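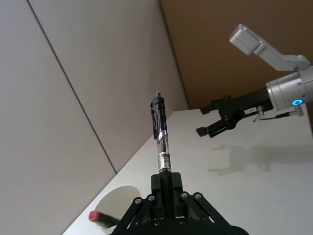
**Can residents of Konholm still object to the new parking rules?** Written objections are accepted until the end of May, at the town office or by post.

# Konholm receives 587 letters about parking plan

The town of Konholm has received 587 letters about its plan to charge for parking in the streets near the old harbour. Most of them came in the last two weeks before Easter, and the office had to ask two people from the library to help with opening and sorting.

Under the plan, drivers would pay in 14 streets between the harbour and the railway station. At present parking is free there, and there is no limit on how long a car may stay. Residents would be able to buy a yearly permit for one car per household. The price of the permit is not yet decided, and this is the point which appears most often in the letters.

Raluca Rusu, who leads the traffic section in the town office, said that the number of letters was higher than for any local plan she has worked on.

"We expected many opinions, but we did not expect so many long ones," she said. "Some people wrote four pages. We read everything, and each person will get a reply with their own points in it. It will take us some time."

According to a first summary by her section, a little more than half of the writers are against the plan. Many of them live in the upper part of the town and drive down to the harbour for shopping or for the swimming hall. They fear that they will have to pay for each visit, also in winter, when there are few tourists and enough free places. Several parents asked for a free half hour near the music school in Dramani Street.

Those in favour are mostly residents of the harbour streets themselves. They complain that in the summer months they must often leave the car far from home, and that visitors' camper vans stay for many days in the same place.

Valentin Filip has a small shop for bicycle repair next to the station. He wrote two letters, the second one to correct the first.

"In the first I was against everything," he said. "Then I looked at the map again and saw that my customers can stop behind the shop without paying. So I am now against only the evening hours. After six o'clock the street is empty, I don't see who should pay there."

The plan covers 934 parking places in total. The biggest single area is the gravel ground at Clornlow, beside the ferry, where it would cost the same as in the streets. The ferry company has asked for a lower price for passengers who leave the car overnight, and the office has answered that it will look at this question separately.

In the neighbouring town of Kusska a similar system was introduced last year. There the first half hour is free and the machines are switched off from November to March. Many of the letters in Konholm mention this and ask for the same solution. Rusu said that the winter pause is possible, but then the summer price would have to be higher.

The town council will discuss the plan after the summer holiday. Until then nothing changes for drivers. The map with all the streets hangs in the entrance of the town office and can be seen during opening hours, also at lunchtime.

Letters must carry a name and an address. Letters sent without them are read, but they do not receive a reply.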